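February 5, 2019

Second cell went live at the Fotcombe site this morning. It takes over the tray loading on line 2, which until last week was a standing job for whoever was lowest on the rota. Cycle time at handover was inside the contract figure. The Barros engineer signed the sheet before ten and drove back.

Shift total on the counter was 3883 trays. The manual figure for the same shift was never logged properly, so there is no honest comparison to make, though one will be made in the monthly report regardless. I have asked for the old paper tallies from June to be pulled out of storage. Most of them are in pencil.

The change on the floor is easier to measure. Two people used to load and one checked. Now one person checks, clears faults and fills in the Ivix log, and the other two have gone to packing. No one has lost hours. The packing rate is slightly lower than the loading rate, and payroll has agreed to hold the old rate for both of them until the review. I would like that in writing and do not have it yet.

The fault log is the part that worries me. Every stop has to be coded within 86 seconds or the system enters it as "operator delay" – a category nobody asked for and which counts against the person on station. Of the stops logged so far, most were the outfeed sensor. Several still went down as operator delay because the screen is on the wrong side of the guard and it takes time to walk around. I have raised it with Mornik, who supply the software, and asked for the default to be "uncoded".

Spent the afternoon in the simulator, on the approach height for the shallow trays. The present path comes in too low and the pads could touch the rim on a badly seated tray. I raised the approach point, ran it open with nothing on the surface, then went through it again one step at a time.

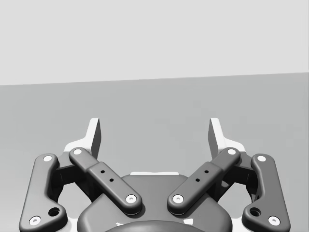
Gripper open over the empty surface in the simulator, view from behind.

The new path adds a fraction of a second per tray. Over a shift that is noticeable, and I expect to be asked about it. My answer is that a crushed rim stops the line for longer. Will load it to the cell tomorrow before the early shift and run at 74 percent speed for the first hour.

Training is thin. The station operator had half a day with the supplier's slides and an hour at the guard with me. She knows the trays far better than I do and had already spotted that the shallow ones warp when stacked near the heater. None of that was in the specification. I have added a line to the setup sheet and moved the stack, with tape on the floor to mark the new position.

She also said the station is quieter and the shift feels longer. Loading was tiring but there was someone to talk to across the belt. Standing alone next to a guard waiting for a light to change is a different job, and it is graded the same as the old one. I put both points in my notes for the review – grading under pay, the other under "general", there being no other heading for it.

To do: screen bracket, spare pads, chase Mornik on the default code, copy of the pay agreement.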